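Gripper pads recalled after table-clearing trial loses its hold

2024-11-14

PODHAM — Nestia has pulled 240 sets of gripper pads after a fault left its tidying tools unable to tell a firm hold from a hopeful one.

The trouble surfaced at the company's Evwood test rooms, where the tools are used to clear ordinary household tables. According to a notice sent to customers, the pads' pressure reading could freeze partway through a lift, at which point the jaws relaxed. The log lists 623 drops out of 4,000 lifts. Most involved bottles, and one involved soup.

No injuries were reported, although the notice does mention a carpet.

Shawky, which supplies the pads, blamed a batch of connectors and promised replacements in January. Until then, customers are asked to keep glassware, hot drinks and "items of sentimental value" out of reach, a rule that would rule out most tables in Podham.
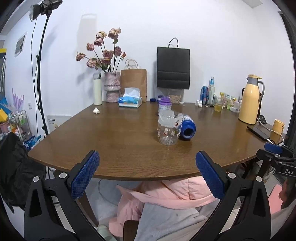
Open jaws with blue pads at a table holding bottles, a yellow pitcher and a vase of dried roses.

Testing continues at Evwood with the older pads, which are slower and squeak.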